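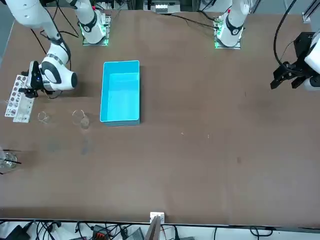 A caterer is a person or a company that cooks food in one place and serves it in another. The job has two parts. The first part is cooking. The second part is keeping track of the food between the kitchen and the plate. Keeping track works best when every item has its own place, in the way that each tube with a reddish-brown cap has its own round hole in a white rack. A catering kitchen uses trays, bins and shelves for the same purpose. This page explains how food for a very large picnic is planned, packed and kept cold.

How much food?

A caterer starts with the head count. The head count is the number of people who will eat. Suppose a company called Stumico is holding a picnic in Vollarside Park and the head count is 198.

Next comes the portion. A portion is the amount of one food that one person is given. A family recipe for bean salad might make six portions. To find out how many times bigger the salad has to be, divide the head count by the number of portions in the recipe:

198 ÷ 6 = 33

The number 33 is called the scale factor. Each ingredient is multiplied by it. If the family recipe uses 2 cups of dry beans, the picnic recipe uses 66 cups. There are 16 cups in a gallon, so the cook needs 4 gallons and 2 cups of dry beans.

Some things do not scale this way. Cooking time is one of them. A pot with 33 times as much food does not need 33 times as many minutes. It does take longer to heat up, and it takes much longer to cool down. Strong spices are often added a little at a time, with a taste test in between.

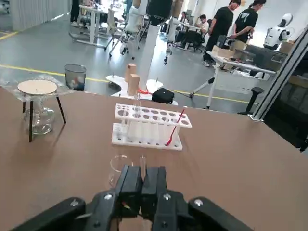

A clear glass tube and a small glass beaker.

Measuring by weight

Home cooks often measure with cups and spoons. These measure volume, the amount of space something fills. Large kitchens usually measure weight on a scale. Flour shows why. If you scoop flour and press it down, more of it fits in the cup. Two cups of flour can look the same and hold different amounts. In a cake for six, the difference is small. Repeated 33 times, it can spoil the cake.

Try it: Fill a cup with flour by spooning it in gently. Weigh it. Empty the cup, fill it again by scooping and pressing, and weigh it again. Write down both numbers. Remember to subtract the weight of the empty cup.

Packing

The picnic food is packed in the reverse of the order in which it will be used. The last things needed go into the truck first, at the back. The first things needed go in last, by the door. At a picnic, the first things needed are tables, hand-washing water and the serving spoons.

Each bin gets a label with three lines: what is inside, how many, and which table it goes to. The same three lines are written on a packing list. One worker reads the list aloud and another worker checks the labels. 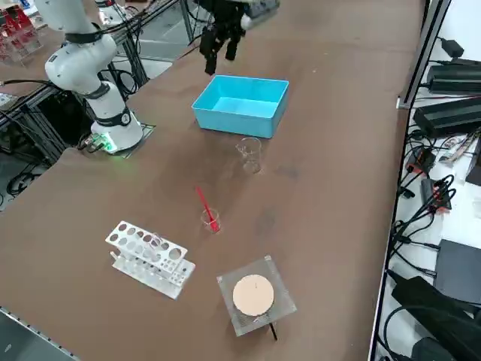

A bright blue bin on a long tabletop.

Raw meat is packed in its own container and placed below all other food. If juice leaks out, it cannot drip onto something that will be eaten without cooking. Moving germs from one food to another is called cross-contamination.

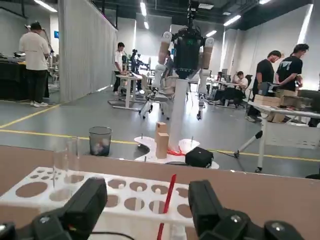

FOOD SCIENCE: Staying Cold

Bacteria are living things too small to see without a microscope. Some of them can make people sick. They multiply slowly when they are cold and quickly when they are warm. For this reason, cold foods such as bean salad are kept at 40 degrees Fahrenheit or below.

A cooler has thick walls filled with foam. The foam holds many tiny pockets of gas, and heat moves through them slowly. A cooler does not make cold. It slows down the heat that is trying to get in. Ice inside the cooler takes in heat as it melts, and the food stays cold while this happens.

A full cooler stays cold longer than a half-empty one. Opening the lid lets warm air in. Caterers often pack drinks in one cooler and food in another, as the drinks cooler is opened many more times.

Words to know

Head count: the number of people who will eat.
Portion: the amount given to one person.
Scale factor: the number each ingredient is multiplied by.
Cross-contamination: moving germs from one food to another.

Text by Forough Shokri for Havero Young Readers
Next page: Why Does Charcoal Turn Gray?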